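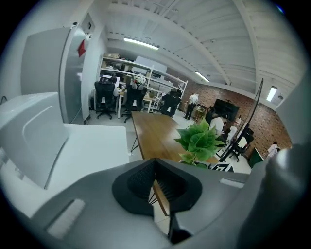
*Fig. 1. Stainless steel refrigerator with a brushed door, standing against a white wall.*

## Housekeeping for Small Guesthouses, Unit 6: Surfaces and Dust

Notes by Lensa Feyisa

In the last unit we spoke about laundry. Now we go to the surfaces in the shared rooms, where the guests pass many times in one day and where each mark is seen quickly. Please read these notes before the practice hour and bring two clean cloths.

### 6.1 Three words which students mix

**Cleaning** is to take away dirt that we can see or feel. **Disinfecting** is to kill germs on a surface which is already clean. **Polishing** is only for the look. In the exam many students write "disinfect" when they mean "clean", and I must take the point away.

The order is always the same: remove dust, clean, rinse, dry. Disinfect after this, if the surface needs it.

### 6.2 Brushed steel

Brushed steel has fine lines, and we call them the grain. Always wipe along the grain. If you wipe across it, the dirt stays in the lines and the door looks gray in side light.

- Use warm water with a little dish soap and a soft cloth.
- Rinse with a second cloth, then dry at once.
- Do not use steel wool or any product with chlorine.
- Old tape glue comes off with cooking oil – leave it for 20 minutes, then wash as usual.

At the Hutus guesthouse the staff used a bathroom powder on the refrigerator for one whole season. The scratches did not come out any more, and the owner had to change the door panel.

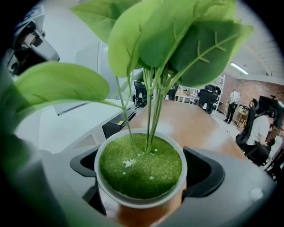
*Page last changed: Thursday, April 29, 2021*

### 6.3 Artificial plants

An artificial plant does not need water, so people forget it. Dust lies first on the wide leaves, especially along the raised veins, and later in the moss, where it is much harder to remove.

Leaves are wiped one by one with a damp cloth, with the other hand under the leaf as support. For moss and small stones use a dry soft brush. Do not pour water into the pot. Glue under the moss can become loose, and some cheap colors run.

Fabric leaves must first be tested on the back side of one leaf. Plastic leaves can usually be washed with mild soap, but keep them away from strong sun while they dry.

### 6.4 Planning the work

Here we continue with the Rirkora house from Unit 2. It is open 356 days in the year. The budget for cloths and soap was 2,000, and the real cost was 2,438. Before you ask the owner for more money, look at where it went. In this case most of the difference came from spray polish by Steleo, which the morning shift used every day, although once in a week is enough for steel.

### Homework

1. Write a weekly plan for the shared rooms at Rirkora, with one line for each surface.
2. Calculate by how much the budget was passed, and suggest one change.
3. Read the Wako leaflet on dilution, only the first half. The second half is for June.

Hand in on paper please – I can not open all file types at home.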